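Fidinville family trail opens along the Sudmont for the summer

Mon 27 April

A new waymarked walking route for families opens this spring on the wooded slopes of the Sudmont, just outside Fidinville. The Listetti Trail starts at the lower car park off the Fidinville road and loops back to the same point through beech wood, open pasture and a short stretch beside the River Qin. It is free to use and open every day from sunrise to sunset.

The loop is 3,000 metres long and has been laid out with younger walkers in mind. The climb is gentle for most of the way, with one steeper section after the second gate, where steps and a handrail have been put in. Most families should allow an hour and a half, or longer if they plan to stop for a picnic. Dogs are welcome but must be kept on a lead in the pasture, where sheep graze until the end of August.

There are eight stopping points along the way. Each has a low wooden post with a simple task for children, such as making a bark rubbing, listening for a particular bird or finding three different kinds of leaf. The answers are printed on the trail leaflet, which can be picked up from the box at the start. So far 2,000 leaflets have been printed, and more will follow if they run out before the school holidays. 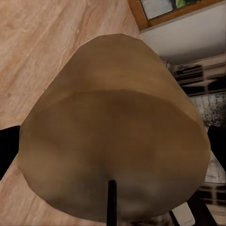
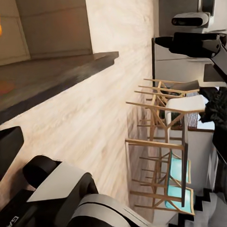
The first half of the trail is surfaced with compacted gravel and is suitable for sturdy pushchairs. After the footbridge over the Qin the path becomes narrower and can be muddy following rain, so walking boots or wellingtons are a good idea. Visitors with pushchairs can turn back at the bridge or take the signed short cut, which brings them to the picnic meadow in 700 metres and avoids the steps altogether.

The picnic meadow has tables, a rack for bicycles and a drinking water tap, which will be turned off during the winter months. There are no bins on the trail and walkers are asked to take their rubbish home. Barbecues and open fires are not allowed anywhere on the Sudmont. Toilets are at the car park only.

Work on the route began last autumn. Old fencing was removed from the lower wood, the footbridge was given a new deck, and 2,991 young trees and hedge plants were put in along the pasture edge to provide shelter from the wind. The new hedge is protected by netting – please keep children and dogs away from it while the plants are getting established. A section of the older path near the quarry remains closed and is clearly signed.

Guided walks will take place on the first Sunday of each month until August. They leave from the information board in the car park at 10 am and follow the whole loop at an easy pace, with a stop at every post. Places are free but limited to 20 people, and children must come with an adult. Booking is by telephone or in person at the Fidinville visitor office. If a walk has to be called off for bad weather, a notice will be placed on the board that morning.

An evening walk to look for bats is also planned for August. Walkers will need a torch and a warm layer, and the route will be limited to the lower wood and the riverbank. The date and meeting time will be announced at the visitor office in July.

Getting there

The car park is on the left, ten minutes' drive from the centre of Fidinville. It fills up early on fine weekends. The Sudmont bus stops at the entrance every hour from Monday to Saturday and every two hours on Sundays. Those coming on foot from the town can join the trail at the third post by following the riverside path upstream.

Parking is free for the first three hours. After that a day ticket is needed, and the machine takes coins and cards.

Notes for editors

The trail is named after Listetti, the old farm whose walls can still be seen beside the upper pasture. The walls are unstable in places and should not be climbed. Copies of the leaflet and a map of the route are available on request from the Fidinville visitor office.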